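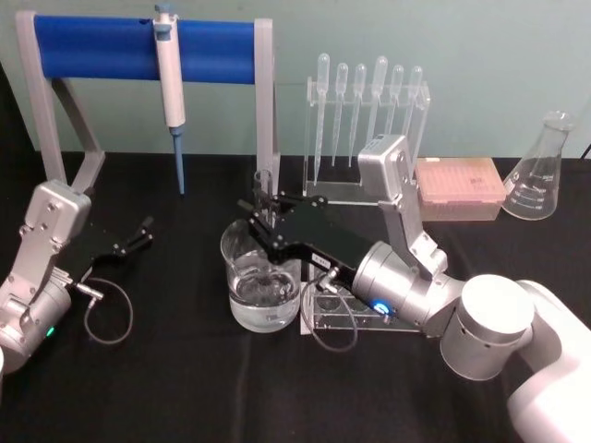 What changes for us on the bench when the arms take over the tube rinsing?
Mostly the order of the day. The rinsing itself was never the big part of the job, but it was the part that decided when everybody could have lunch.

Notebook, wet bench, Dokstead site. August, Friday, written after 4 pm.

Second week of the arms doing the rinse and transfer steps for the Drusura samples. I write down what is different, so the colleagues from the other shift can add their remarks.

Before, two of us stood at this table the whole morning. One handled the tubes, the other one wrote. Now one person prepares the table, starts the run and stays near. The second person is free for the balance room, and there the backlog is already smaller. I am glad for this. I also notice that I talk less with people before noon, and I am not so glad for that.

Preparing the table takes longer than I expected. When I worked by hand, I could put the beaker anywhere and my hand found it. The arm wants it at the taught place. On Tuesday I moved the beaker to wipe the cloth and put it back a little wrong, and the run stopped at the first tube. My mistake. I now wipe first and place the glass after.

The black cloth has folds again. It should be pulled flat before each run, from the wall side to the front. A fold under the beaker makes it stand not quite level.

Water level: please fill the beaker to the same height each time. I used to fill "enough", and this is not a good instruction for the next person. I will put a strip of tape on the outside when I find the narrow one.

The micropipette work stays with us for now. Brison, who did the installation, offered to teach this step also, but we asked them to wait. The small volumes need a person who looks at the tip and sees the bubble. I do not say it will be always so.

Belay (the scheduling program) still sends the "run finished" message to both of us. On the day I was in the cold room I did not hear it, and the tubes waited there until I came out. I asked if the message can go also to the screen by the door. No answer yet.

Logged since the start: 2988 transfers. Broken tubes: 3. By hand we did not count the broken ones, so I can't compare, and I ask everybody not to quote this number in the meeting as if it was a comparison.

One thing about the hands. My right thumb was sore almost every evening in spring and this week it is not. I forgot it completely until I opened a jar at home.

Open points:
Tape for the water level.
Belay message to the door screen.
Who prepares the table on Monday? I am at the dentist until 10.
Transfer pipettes, order a new bag.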